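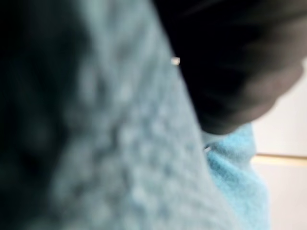 Close-up of pale blue-gray fabric with a soft, bumpy surface.

Why Are Some Fabrics Bumpy?
Clarura Museum of Everyday Things, Young Visitors' Pages

Run a hand over a bedsheet and then over a bath towel. The sheet feels flat. The towel feels thick and full of small bumps. Both may be made of cotton, but the yarn has been put together in different ways.

How a towel is made
Most bath towels are made of terry cloth. Terry cloth is woven on a machine called a loom. Some of the yarns on the loom are pulled tight, and others are left slack. The slack yarns stand up from the cloth in small loops.

The loops hold water. Each one adds more yarn for the water to touch, and water also gathers in the spaces between the loops. A flat cloth of the same size has less yarn and fewer spaces, so it cannot take in as much.

What about knitted cloth?
A knitted blanket can look a lot like a towel when it is seen from very close. In knitting, the whole cloth is made of loops, and each loop is pulled through another. This is why a knitted blanket stretches when it is pulled and a bedsheet hardly does.

Light and dark
Bumpy cloth seldom looks like one even color. The raised parts catch the light and look paler. The small pits between them look darker. A deep fold can look almost black, even though the yarn inside it is the same blue-gray as the rest.

Try it at home
Ask an adult for an old towel and an old pillowcase. Put one spoonful of water on each and wait 18 seconds. Touch the cloth near the wet spot. Which one feels wetter on top? Write down the result and try again with a sock.

At the museum
The Filali Room in Trernberg has 57 pieces of cloth that visitors may touch. A small loom is shown at work each afternoon in March. School groups should write to Stijn Jacobs in the Learning Office before their visit.

Words to know
Loom: a machine for weaving cloth.
Yarn: a long strand made of twisted fibers.
Slack: loose, not pulled tight.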